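Workshop notebook, September 25, 2022

Sunday, so the building is quiet and I can write properly. Subject is still the oil finish for the Norance order. Batch 14 has now cured for a full week and I am more satisfied with it than with the batch from March, which stayed sticky in the corners and smelled of linseed for too long.

What I changed: less oil in the first coat, and I wiped it after 25 minutes. Before, I was waiting until it looked dull, and this is too late. Simone Guerra told me this already in spring and I did not listen to her. 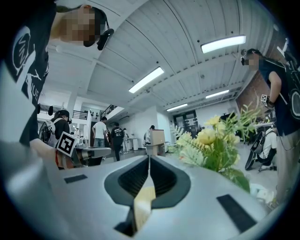
Second coat went on the next morning. I used the gray pad, very light pressure, always with the grain. The sample boards took it evenly except number 27, where there is a pale spot near the knot. I think some glue was left there from the clamping. I marked it with pencil on the back and will scrape it and try again.

Water ring test: glass left overnight on four boards. Three have no mark. One has a weak ring, you must look from the side to find it - it is the board with only one coat, so I am not worried.

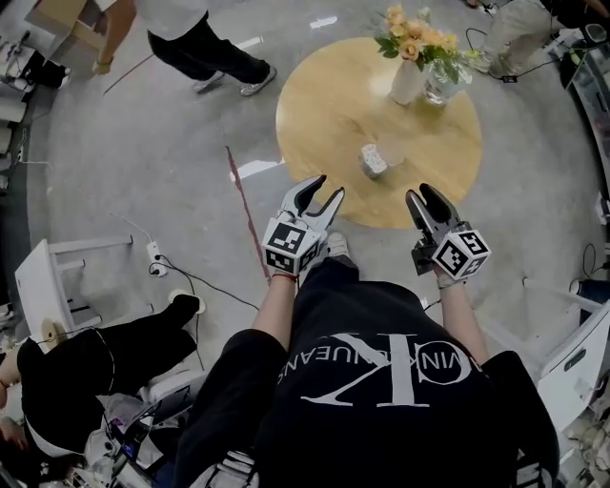
Cost is still open. Svetozár Brabec got a price of 352 for the large can from Pimentel, without delivery. The smaller cans from Cenora come out more expensive per liter, but we throw away less, as the oil makes a skin after opening. He wants to decide on Tuesday. I would take the small ones.

To do:
- scrape and oil number 27 again
- order pads, the fine ones
- rags: hang them flat outside, do not leave them in the bin again
- ask Simone if her notes on the hard wax are still somewhere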